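Zenotura Service Desk
Ticket 377: Order confirmations sent without delivery window
Status: Resolved, monitoring
Priority: 2
Reported by: Rileck showroom, bathroom department
Assigned to: Oğuzhan Değirmenci, Application Support

Summary

Customers who place an order at the Rileck showroom receive a confirmation by email. Since the July update to the order system, confirmations for bathroom furniture have been sent with the delivery window left blank. The order itself is saved correctly, and the window can be seen by staff on the order screen. Orders placed through the website are not affected.

Impact

The showroom identified 116 confirmations with a blank window. No deliveries were missed as a result of the fault. Call volume to the delivery line increased, and staff were asked to give the window by telephone until the fault was corrected.

Log

09:10 Ticket opened by the showroom. A copy of one confirmation was attached, together with the matching order record. Priority set to 3.

09:35 Priority raised to 2 at the request of the showroom manager. Temporary instruction issued to counter staff: read the delivery window aloud at the time of sale and write it on the printed receipt.

10:20 Email template checked. The delivery field is present and correctly named. A test order for towel rails produced a complete confirmation. A test order for a vanity cabinet with basin did not. The fault was therefore narrowed to items in the furniture group.

11:05 Showroom asked to confirm which display items are sold as a set and which are sold as separate lines, as the catalog was unclear on this point. The showroom replied that vanity cabinets are sold with the countertop and basin as one set. Chairs and countertop accessories shown with them are not part of the set and must not appear on the same order line.
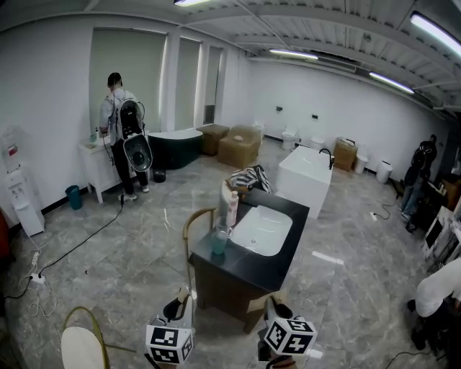
11:40 Catalog export compared with the version held before the update. Sets are now stored as a parent item with child lines. The delivery window is saved on the child lines only, while the confirmation reads it from the parent. Cause confirmed.

13:15 Jaidee, who supply the mail connector, were contacted. They advised that the connector passes on whatever value it receives and that no change is needed on their side. Accepted.

14:00 Change prepared: when a parent item has no delivery window, the confirmation takes the latest window found on its child lines. Tested on the staging system with single items, sets, and mixed orders. All results correct.

15:30 Change released to the live system. Counter staff asked to sign out and sign in again. The mail queue was paused for up to 30 minutes during the release — no messages were lost.

16:10 Showroom placed a test order for a vanity set and received a complete confirmation. Temporary instruction withdrawn.

Follow-up actions

Corrected confirmations are to be sent to the affected customers. The wording has been approved by Rileck and does not ask the customer to take any action.

Farumano, who carry out the deliveries, have been given the list of affected orders so that their drivers can answer questions at the door.

The catalog team will add a note to each set stating which items are included. This is being handled under a separate request.

Ticket to remain open for monitoring until the next catalog import has been completed. Any further blank confirmations should be added to this ticket — please do not open a new one.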